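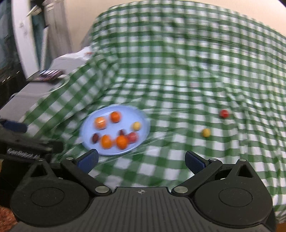

Most of what a robot needs to know about picking up small fruit can be learned from recordings that engineers used to throw away, one early reader of the Jekex report remarked, adding that the open question is how much blur is too much.

GRUDETBERG, 30 April 2021 – Skundex, the robotics research institute in Grudetberg, today released the first results of Jekex, a method for teaching robot arms to handle small household items from recordings made with a hand-held gripper. The results show that recordings affected by motion blur, which are commonly removed before training, can improve the training of a robot when they are weighted correctly.

In the Jekex method, a person carries the gripper by hand and performs an everyday task while a camera mounted on the tool records the fingers and whatever lies in front of them. No robot is present during recording. The recordings are later used to train a control program for a robot arm fitted with the same type of fingers.

The study concentrated on table settings with soft, round items such as cherry-sized tomatoes, placed on a plate or lying loose on a tablecloth. Such items roll when touched off center and are easily damaged. Patterned cloth adds a further difficulty, as checks and folds can be mistaken for the outline of an object when the tool is moving quickly.

Skundex compared 2 programs. The first was trained on 500 recordings selected for sharpness. The second was trained on 700 recordings, made up of the same sharp set together with 200 in which the table was partly or wholly blurred. Each blurred passage was given a lower weight while the tool was traveling and its full weight again once the fingers slowed near an item.

In tests on the institute's own arm, the second program dropped fewer items and made fewer repeated attempts at the same item. The difference was greatest on checked and striped cloth. On plain surfaces the two programs performed at nearly the same level. Neither program dealt reliably with items touching one another on a crowded plate – a limitation the report discusses at length.

The recordings were collected under Nishad, the institute's program for studying household work outside the laboratory. Participants received around 3 hours of instruction and were asked to work at their normal pace. Lighting and furniture were left as found.

The report, the weighting procedure and a portion of the recordings will be available from Skundex on request beginning in May. Research groups that wish to repeat the tests with other fingers or finger pads are invited to contact the institute.

The next stage of Nishad will cover cutlery and folded cloth.

About Skundex
Skundex is an independent research institute based in Grudetberg. It conducts research in robot handling, machine learning and the design of hand-held recording tools.

Media inquiries: Skundex Press Office, Grudetberg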